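Filed under: Home & Handmade > Kids' Corners

How I painted our cloud and star folding nook
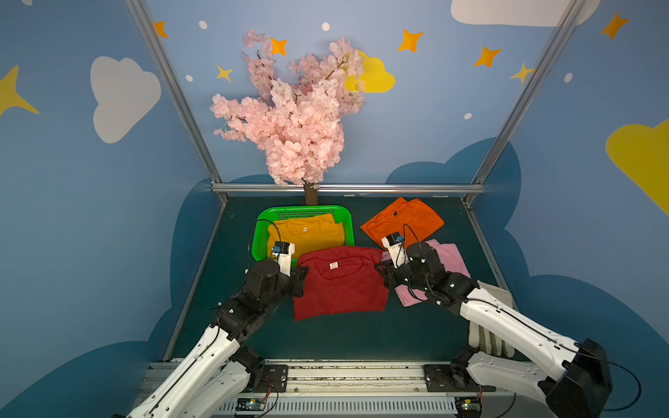 The nook with the blossom tree up at the back and a mustard tee waiting in the green basket.

I've had a few messages about the sky walls since I mentioned them in my September post, so I finally sat down to write out how I did them (and how the whole corner works for folding, which was the original point!). It's a pretty forgiving project. If you can trace around a dinner plate you can paint a cloud.

What you'll need

Light blue wall paint, a 500 mL sample pot will do two short walls with a bit to spare
Small pots of white, yellow, orange and dark blue
A cheap foam roller and two brushes, one about as wide as your thumb and one skinny one
Cardboard for templates, a cereal box is perfect
Low-tack painter's tape
A pencil you don't mind losing
An artificial cherry blossom tree, one with a short trunk
A plastic basket for the washing

Step 1. Blue first

Two coats of light blue over both walls, right into the corner where they meet. I used a tin I'd bought from the hardware place in Datencombe for another job, and the colour is a touch cooler than I wanted, but I've grown to like it. Cut the corner in with the thumb brush and roll out from there. Leave it overnight. I know everyone says that and everyone ignores it, but your tape will pull the paint off if you rush, ask me how I know.

Step 2. The dark clouds along the bottom

Do these before any of the pretty stuff. I drew one long bumpy line in pencil, low down on the left wall, then another low on the right and through the back corner, and filled everything below with dark blue. They look like a bank of night clouds and they make the paler ones float. Don't measure the bumps! Mine went wrong when I tried to keep them even, they came out like a picket fence. Big bump, little bump, two middling bumps, keep going.

Step 3. White and yellow clouds

Cut one cloud out of your cereal box and use it flipped both ways, or just freehand it like I ended up doing. I put a large white one high on the left wall and ran another white one along higher up on the right, then used yellow for the ones nearby. Yellow over blue is a pain. It goes a bit swampy on the first coat, so put down a coat of white underneath, let it dry, and then go in with the yellow. It took me three goes to work this out, with a lot of muttering.

One cloud has ended up partly behind the blossoms and I really like that, it gives the corner some depth. If you have your tree already, stand it in place and have a look before you commit.

Step 4. Stars and dots

The stars have four points, which is so much easier than five. Draw a plus sign, then join the tips with lines that curve inwards. Mine are orange and yellow, and I made the yellow ones different sizes so they wouldn't look like a sticker sheet. Stick your cardboard stars up with a bit of tape first and shuffle them about for a day or so. Then trace and fill with the skinny brush.

For the little white dots, dip the blunt end of the brush in the paint and press. Go easy, you only want a handful.

Step 5. The tree

I ordered mine from Broler and it arrived completely squashed, over 20 little twigs all pointing the same way. Bend them out one at a time, starting from the trunk. I left the crown lopsided and I wouldn't fix it now, a perfectly round one looks like a lollipop. It goes behind the back edge of the table so the trunk comes up from there and you don't lose any folding space. The flowers are a pale pink and they do collect dust, so give them a blast with a hair dryer on cool every so often.

Step 6. Table and basket

Our tabletop is dark green and I'd suggest something similarly deep if you're choosing, as pale clothes show up so well against it. The basket is bright green plastic with holes around the rim. I keep it at the back left so the front stays clear.

For tees, lay the shirt face down, fold each side in to the middle with the sleeve turned back, then bring the bottom up to the collar. I like the neck label showing when it goes in the basket, so small people can find the top without pulling everything out to check.

Next on my list is a step stool in that same orange. I still have half a pot left.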